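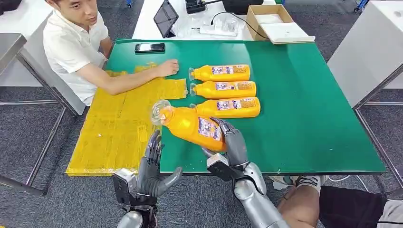
Home Kitchen Workshop Storage Contact

10/29/23
By Sanaa Hajji

Packing a hospital bag without buying a kit

Ancombe General sends out a packing list before a planned stay, and I have no quarrel with it. It fits on one page. My quarrel is with the ready-made "patient comfort kits" that turn up in ads the minute you search for one. The Donoment kit costs $50 and holds socks, a sleep mask, lip balm and a pouch. You own most of that already. The Maurya one is $40 and swaps the pouch for a notebook.

Use a soft bag you don't mind having on the floor. Hard cases look smart and then don't fit in the bedside locker.

Put in a long charging cord. The outlet is never where you'd like it, and a short cord leaves your phone dangling behind the bed.

Snacks are where I doubt the advice most. Every list says to bring plenty. Ask the ward first, especially before surgery, when you may not be allowed any of it.

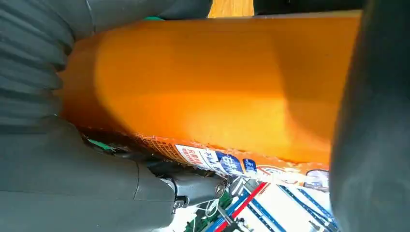
Glossy orange package with a printed label along the edge.

Leave your pills in their original boxes. Those weekly organizers are handy at home, but a nurse can't read a drug name off a plastic lid.
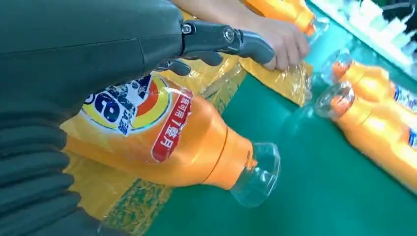
Labeling your things

Kelturholm sells a roll of 700 iron-on name labels. Who is going in for that long? Masking tape and a marker will do for a charger or a glasses case. The roll has 1,123 reviews, mostly glowing, and the ones I read were about school uniforms.

Write your last name and a phone number that someone at home will pick up. Skip the room number, as patients do get moved.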